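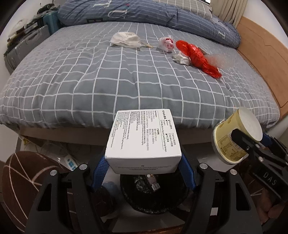 Reading time: 6 minutes

Week 4 handout: What a pack claims, and how far to believe it
Consumer Evidence, first-year option
Notes by Noémie Bailly

Read these before the seminar. They follow the lecture loosely and leave out the slides on advertising law, which you have in last week's handout.

1. Three kinds of statement

Print on a box can be sorted by what it would take to show that it is wrong. Some statements can be checked by anyone with the thing in their hand: the length of a cable, the colour, whether there is a microphone. Some can be checked only with equipment or time, such as battery life, frequency range, or how many washes a coating survives. The rest can't be checked at all. "Designed for comfort" is one of these, and so is "premium sound".

Students tend to spend their scepticism on the third group, which I think is a waste. Everybody knows that "premium" means very little, and it does most buyers little harm. The second group deserves the attention. It has numbers in it, the numbers have units, and a unit makes people stop asking questions.

A checkbox list, the sort where one printed box serves several versions of a product ("White", "MIC", "NO MIC"), belongs mostly in the first group. It tells you that the maker prints one carton for a family of goods. It doesn't tell you that the versions are otherwise the same, although many buyers read it that way. The line "Built in Sound Card for Gaming Version" is a good one to argue over. Does it describe what is in the box you bought, or one member of the family? You would need to know which version you are holding, and then you would need to open it.

2. The Wisteo kettle

We spent a good part of the lecture on this case, so only the outline is given. Wisteo sold a kettle with the words "boils 19% faster" on the front of the pack. Faster than what was explained on the base, in small type: faster than the firm's own previous model, filled to the minimum line.

Three things to notice.

The comparison was true. Trilent, the test house that Wisteo paid, did find the difference and wrote it up properly. I have read the report and can't fault the arithmetic.

The previous model was slow. Nothing on the pack said so, and nothing had to.

Hardly anyone fills a kettle to the minimum line and times it. At the full line the two models could not be told apart, a result that appears in a table at the back of the same report and nowhere else.

Several of you said in the lecture that this was lying. I would be careful. If you call it lying you have to say which sentence was false, and you won't find one. A better charge is that the reader was left to fill in the missing half of the comparison and could be relied on to fill it in generously.

3. Surveys on packs

"Nine out of ten users would recommend it" should send you looking for four facts: who was asked, how they were found, what they were asked, and how many didn't answer. You will usually get one of the four.

The Collet hand cream survey is in your reader. Collet sent a questionnaire to 2957 people who had already signed up for its newsletter, and 246 replied. Of those, 132 ticked "agree" or "strongly agree" next to "my skin feels softer". The pack said "most users noticed softer skin".

Work it out for yourselves before the seminar. 132 out of 246 is a little under 54 per cent, so "most" is fair if you accept that the 246 are "users". Set against everyone who was sent the form it is under five per cent, but that figure is no more honest than the first, as we have no idea what the silent ones thought. I mention it because every year somebody produces it with a flourish. Low response doesn't show that a product fails. It shows that we don't know.

Look at the wording too. Nobody was asked whether their skin was softer than it would have been with any other cream, or with none.

4. Marks and seals

Some marks are licensed and can be looked up. Some are instructions to whoever handles the waste. Others were drawn by the firm's own design department. They sit side by side, at the same size, and borrow dignity from each other.

A recycling symbol is the usual trouble spot. Depending on its form and on the country, it may mean that the material can be recycled somewhere, that it contains recycled material, or that the maker has paid into a scheme. Whether your council will take it is a separate matter. Droritz, whose tea cartons we passed round, had a leaf in a circle with the word "approved" under it. I wrote to ask who had approved it. The reply, which came in April, thanked me for my interest in sustainability.

5. For the seminar

Bring one pack from home. Copy out two statements from it, one from the second group and one that you can't place. For each, write down what would have to be observed for you to give it up. Half a page is enough.

Please don't bring food supplements. We did those last year and never got past the first bottle.

Reading: the Trilent report, including the tables at the back; the Collet questionnaire, both sides.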